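# Pinza manual Pristis

Pinza de mano para registrar demostraciones de agarre en viviendas, cocinas y talleres pequeños. La distribuye Gamness en dos versiones: suelta o en pareja, para trabajar con ambas manos. El precio de la pareja es de 1.129 euros, impuestos incluidos.

## Para qué sirve

El operador sujeta la pinza y hace la tarea como la haría con los dedos: coger, acercar, girar, soltar. La cámara montada en el cuerpo graba lo que ocurre entre las mordazas y el software Nunby guarda el vídeo junto con la apertura. Cada toma se exporta después en un formato que admiten las herramientas habituales de aprendizaje por imitación.

Está pensada para equipos que necesitan muchas tomas cortas en sitios distintos y no quieren desplazar un brazo completo. Cabe en una mochila y se monta sobre la misma mesa donde se va a trabajar.

## Agarre de piezas redondas

La fruta es una de las pruebas más pedidas por nuestros clientes. Rueda, cambia de tamaño de una pieza a otra y la piel brilla, lo que complica tanto el agarre como la imagen. Conviene entrar con la mordaza abierta del todo, centrar la pieza y cerrar despacio hasta notar el contacto en los dos lados.

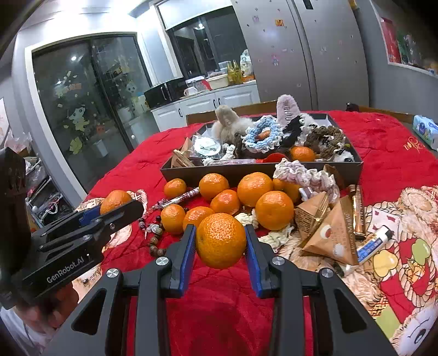 *Agarre de una naranja entre las dos almohadillas azules, con otros objetos sobre la mesa.*

Recomendamos dejar objetos variados cerca del que se va a coger - accesorios de pelo, paquetes pequeños, tubos - y cambiarlos de sitio entre tomas. Un mantel estampado también es buena prueba para el reconocimiento de objetos.

## Contenido de la caja

- Pinza Pristis (una o dos, según versión)
- 3 juegos de almohadillas de recambio
- 2 cables de datos
- Correa de muñeca
- Licencia de Nunby para un puesto

El soporte de sobremesa Do se vende aparte. Sirve para dejar la pinza en una posición fija al calibrar.

## Uso y mantenimiento

Calibre la apertura al empezar cada sesión y siempre que cambie las almohadillas. El proceso se lanza desde Nunby: cerrar, abrir, cerrar.

Limpie las almohadillas con un paño húmedo y jabón neutro. No use alcohol ni disolventes. Si ha trabajado con alimentos, límpielas antes de guardar la pinza - el azúcar seco reduce la adherencia.

## Garantía y envíos

3 años de garantía en el mecanismo. Las almohadillas se consideran consumible y no están cubiertas. En agosto no se tramitan reparaciones; los pedidos de recambios se sirven con normalidad.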